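Londik: household cloths, folded and otherwise

README, version 7

Maintained by Aslı Öztürkmen. Corrections to Marianna Ziółkowski, who enjoys them more.

What is in it

Londik is a collection of 438 records about flat cloth in ordinary homes: napkins, dusters, tea towels, pillowcases, and the large class of rectangles that came free with something. Each record covers one cloth on one surface at one point in the business of being tidied away. Some have a picture, most are a row in a table with a note attached.

We wanted to know how people fold things when they aren't being watched by a relative. Existing guides assume a clean table, a pressed cloth and a reader with strong feelings about thirds. Our contributors mostly had a bed.

Files

cloths.csv – the main table, one row per record
surfaces.csv – beds, tables, ironing boards, one regrettable stairlift
notes.txt – free text from contributors, spelling as received
folds.pdf – Marianna's drawings of the named folds, A4, prints badly in colour
CHANGES – what it sounds like

Columns in cloths.csv

id: a number up to 1000. There are gaps. The gaps are rows we merged or threw out, and we did not renumber, having tried it once.

colour: plain words only. Blue is blue. Version 3 allowed "duck egg", "petrol" and "a sort of teal", and it took two of us an afternoon to undo.

shape: square, roughly rectangular, long, other. Very few cloths that have met a washing machine are still rectangular, so "roughly" does a lot of work.

state: flat, part folded, folded, heap. Part folded means there is a visible fold or crease that looks like it could be leading somewhere. We don't guess at intention. A crease down one side might be the start of a half fold or the remains of last week's, and the row reads the same in both cases.

edge: smooth, crumpled, mixed. Judge the worst edge.

surface: key into surfaces.csv. If you can't tell a bed from a covered table, enter "soft, unknown". Plenty of people have a white cover over something and the something is their own affair.

nearby: cushions, pillows, books, cat. Added in version 5 at Marianna's insistence and now the most popular column by some distance.

How the records were made

Contributors in 30 homes were given a one-page sheet and a box of cloths from Standach, plus permission to use their own. The sheet asked for one cloth at a time, placed on whatever surface they normally fold on. It said nothing about moving the cushions first, and we're glad of that. The rows from homes where everything had been cleared away look like a showroom and are about as useful.

Every row was checked twice, once by Aslı in the morning and once by Marianna late at night. Where they disagreed the morning answer was kept. Marianna has asked for it to be recorded that she considers this unfair.

Known problems

White cloth on white covers is hard to judge. Rows where neither of us could find the edge are marked with a q.

Blue is over-represented. The Standach box had a lot of blue in it.

The Polat rows came in on paper and were typed up in December by someone in a hurry. Treat the edge column there with suspicion.

Fitted sheets are excluded. Please stop sending them.

"Heap" is used generously in the notes and strictly in the table, so searching notes.txt for heaps will give you more of them than we recognise.

Using it

Fine for counting, teaching, arguing with a flatmate, or testing labels of your own. Not much good for anything to do with fabric type. We recorded colour and shape and left the fibre out, and a surprising number of care labels had been snipped off.

If you want the larger linen, the sister set is Merkudum, which is all duvet covers and has a much gloomier README.

Adding rows

Send the row as plain text with a note of no more than a few lines. Leave the id blank. Say what the cloth is lying on before you say what you think of it. If it has pictures printed on it, or the cushions behind it do, put that under nearby or in the note and resist naming the character. 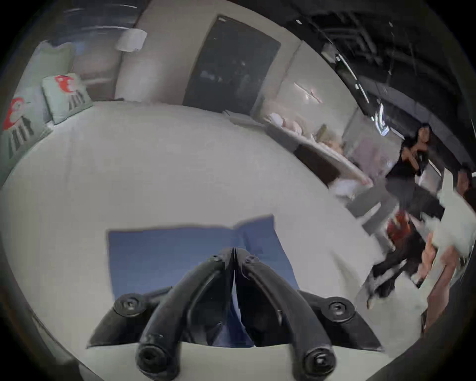

4 min read

Sample row:

colour: blue
shape: roughly rectangular
state: part folded (crease on the right, left half flat)
edge: crumpled, slightly
surface: soft, unknown, white
nearby: cushions, pale mint green, with a red-and-white bird-like face on them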